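November. Tranden open afternoon, suturing demo

Went over with Kadri Sepp to see the suturing arm they have been talking about since the spring. Notes typed up the same evening, so forgive the order. Kadri has her own page and we don't agree on everything.

Arrived at 2, demo began late. The room was set out for 20 visitors and there were more than that, so most people watched the big screen. I got a place near the bench for the second run and stayed there.

What was claimed

The handout says the arm places a running stitch "with minimal supervision". I asked what minimal meant. The presenter said an operator confirms each needle grasp and can take over at any point. That is a fair way to build it, but it is supervision, and the handout should say so. They quote 240 stitches in their bench trials and give no breakdown of how many needed a hand on the controls. I asked for the breakdown and was told it would be in the write-up. No date for the write-up.

The practice pads come from Lapiņa, same supplier we looked at last year. Good pads. Flat, though, and fixed down, and they don't bleed or breathe. Every suturing demo I have been to has used something like them.

What I could see from the bench

The wrist camera is the best part of the set-up and I would happily copy it. Close in, good enough to see the grain of the pad. My worry is the lighting. The tool throws a big shadow straight down over the pad, and the tips of the jaws are half lost in it, which is where I most want to look. The left of the pad is much brighter than the top right corner. Slack thread is the other thing: there was a loop round the little prong on the tool head and a loose tail lying on the pad, with the needle standing off to the right on its own bit of taut thread. I would not like to write the code that decides which black line is the one to pull.

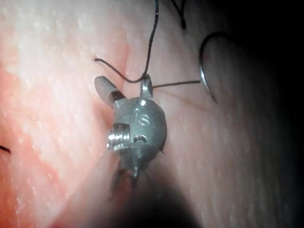

Questions put to them

Second light: "being looked at". Kadri thinks a ring light would cure it. I think it would just give us glare off the needle, which is already showing a white highlight.

Thread tracking: done from the wrist view plus an overhead camera made by Akia. They wouldn't say what happens when the two disagree.

Curved or moving surface: not tried yet.

Changing the tool head: 24 minutes including calibration, by their own figure. Too long for us.

To do

Ask Costance whether they have had the same shadow trouble on their rig.

Get the unedited video of one full run — not the highlights reel.

Kadri to draft a reply to Tranden about a return visit. I'd go, if they let us bring our own pad.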